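Mebrat Gebreyes has been mending and altering clothes in Rarnthorpe for 9 years, the last three of them from a shop on the ground floor of the old Afridi building. The sign over the door says Gesusier, a name she took over from the previous tenant along with the cutting table and two of the sewing machines.

"I never liked the name much," she said. "But people knew it. If I changed it I would have had to buy a new sign, and at that time I didn't have money for a sign."

We met on a weekday morning in October, before opening. She worked while we talked, taking up the hem on a pair of gray suit trousers. There were seven more pairs waiting on the rail behind her, all from the same office.

Gebreyes learned to sew from her aunt, Shewit Chala, who made dresses for weddings. She was not allowed near the wedding fabric until she was fifteen. Before that she did buttons, and before buttons she picked pins up off the floor with a magnet.

"My aunt would give me a shirt with good buttons and tell me to take them all off and put them back on," she said. "Then she would pull on each one. If one moved, I did the whole shirt again. I hated it. Now I do the same thing to Bontu."

Bontu Tufa is her apprentice, in her second year. She came in halfway through the morning carrying a bag of zippers from Brendia, the wholesaler across town, and confirmed the story about the buttons. "I've done over 100 shirts," Tufa said. "Some of them were the same shirt."

Most of the work that comes in is plain. Hems, zippers, linings, waistbands let out or taken in. Coats arrive all at once, in the first cold week, when people take them out of the closet and find the pocket has gone through. Gebreyes charges by the job and keeps the prices on a card by the door. She raised them last spring for the first time since she opened and lost one customer over it, who came back in the summer.

I asked what she turns away. Leather, she said, and anything with glued seams. She also turns away very cheap coats if the fabric has gone thin along the seam line, where new stitches will only tear it further.

"I tell them the truth. I can take your money and you will be back in a month, and you will be angry with me. Some people want it done anyway. Then I write on the ticket that I told them."

A good part of the damage she sees comes from laundry. Wool trousers shrink, linings pull up shorter than the shell, and elastic goes slack from too much heat. Zippers left open catch on whatever is next to them. She asks every customer how they wash the thing they have brought in, and she says the answer is usually "normal."

"What is normal? Normal is whatever button they pressed the first time," she said.
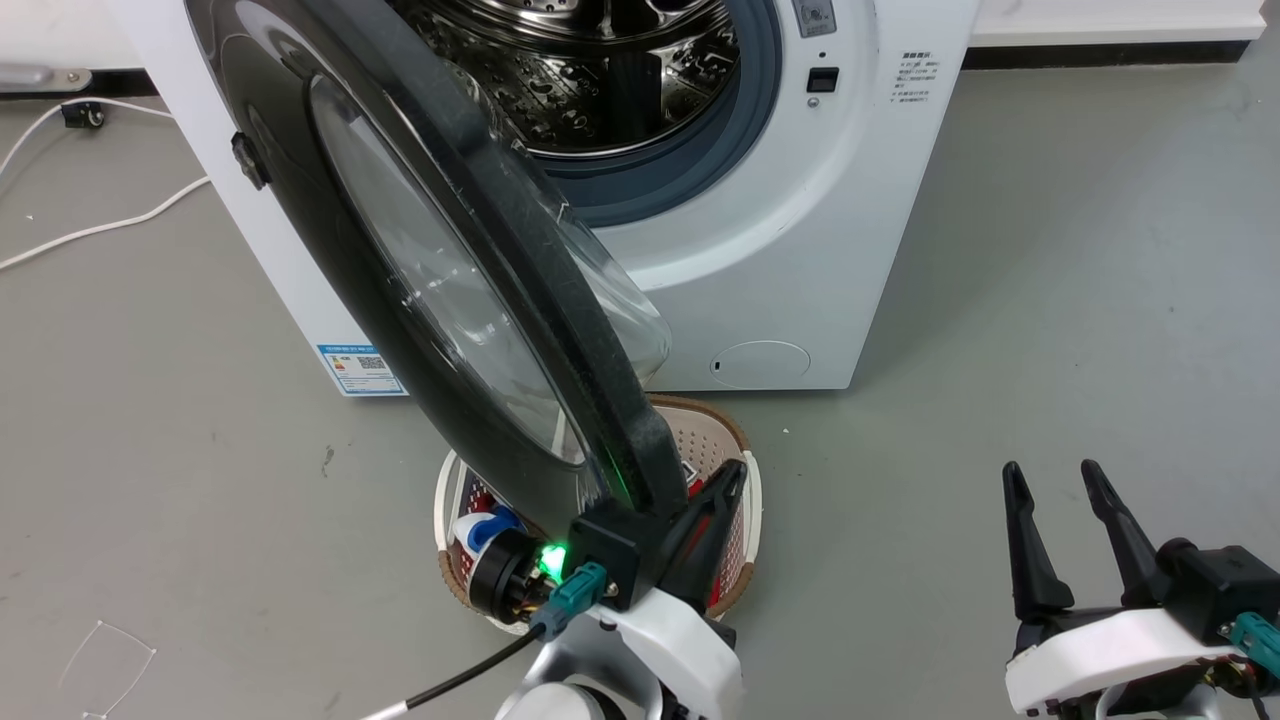 A front-loading washer with its door open. Gebreyes advises closing zippers and turning dark clothes inside out before a wash.

Her own rules are short. Cold water for anything dark. Half the detergent you think you need. Wool by hand, in a basin, and then flat on a towel. She does not own a dryer and says she has never wanted one, although she admits that her apartment in winter is full of wet sleeves.

She is less strict about ironing than I expected. Shirts, yes, and anything that has just been hemmed. Jeans she leaves alone. Her neighbor Mesfin Mamo, who runs the shoe repair counter two doors down, irons his jeans with a crease, and the two of them have been arguing about it since she moved in.

Mamo sends her customers and she sends him hers. They have talked about sharing a shop, mainly to split the rent, but his machines are loud and the glue smells. "We are friends because there is a wall," she said.

On 10/1/22 the two of them held a repair day in the church hall with Rhodri James, a retired schoolteacher who fixes lamps and radios. They charged nothing and asked people to stay and watch the work. Gebreyes had expected a handful of old coats. She ended up with 100 tickets and took a third of them back to the shop to finish at night.

"The best one was a boy with a school bag," she said. "The strap had come off. I showed him the stitch, a square with a cross in it, and he did the other side himself. It was ugly – but it was strong. I pulled on it."

She would do another repair day, she said, with more tables and a cutoff on tickets. James wants to hold it in spring. Gebreyes would prefer late summer, when the shop is slow and the coats have not started.

By then it was time to open, and a man was already waiting outside with a jacket over his arm. She put down the trousers, stuck her needle in the cushion on her wrist and went to unlock the door. The jacket needed a new zipper. She told him Thursday.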